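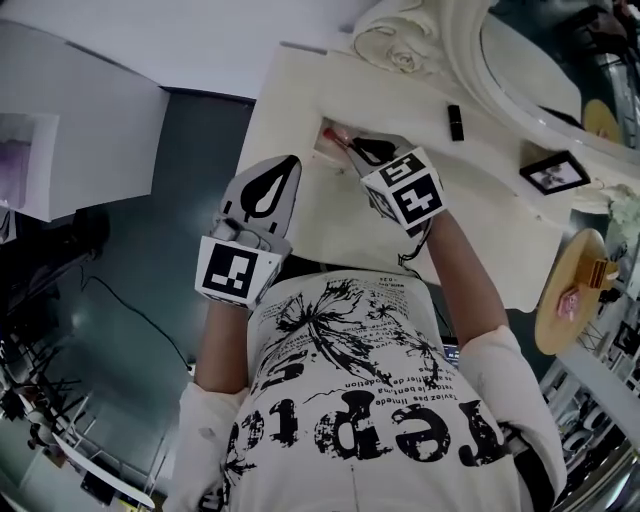 Slide 1. White table, two hand-held grippers.

Speaker notes: Putting a parish newsletter archive on a map

Slide 2. Scope
The Dudbridge newsletter ran monthly and was kept in bound volumes at the local museum. The talk covers 215 issues, from scanning to public release in the Nikau map app. Mention that the app already carries material from other small museums and that we are one contributor among many.

Slide 3. Scanning
Volumes were scanned at the spine angle they would open to, no further. Tight bindings lose the inner column. Where a loose duplicate existed we scanned that instead and recorded the substitution in the notes field. Text recognition is good on the typeset issues and poor on the stencil-duplicated ones – show the two samples side by side and pause.

Slide 4. What counts as a place
A street name in an advert is a place. A surname that is also a farm is a place only when the sentence makes it one. "The hall" was resolved by year, as the parish used two halls. Anything still unclear was pinned to the parish centre and flagged as low precision. Do not take questions on this slide, it has its own section at the end.

Slide 5. Records
Each map entry is one article, with a title, an issue month, a pin and a summary of no more than 200 characters. Long summaries were cut by the app without warning. We found this in February, after the first batch of 30 had been loaded, and rewrote the batch.

Slide 6. Rights
Unsigned articles were treated as the newsletter's own. Signed articles and photographs were held back until the writer or family had agreed. Letters to the editor are excluded from this release. Kidosico hosts the full scans, the app holds only the summary and a link.

Slide 7. Demo
Open the map at Trevor Street and filter by decade. Select the flower show entry, follow the link to the scan, go back. If the connection is slow use the recording on the laptop.

Slide 8. Questions
Allow 30 minutes. Start with place names. Spare copies of the field list are by the door.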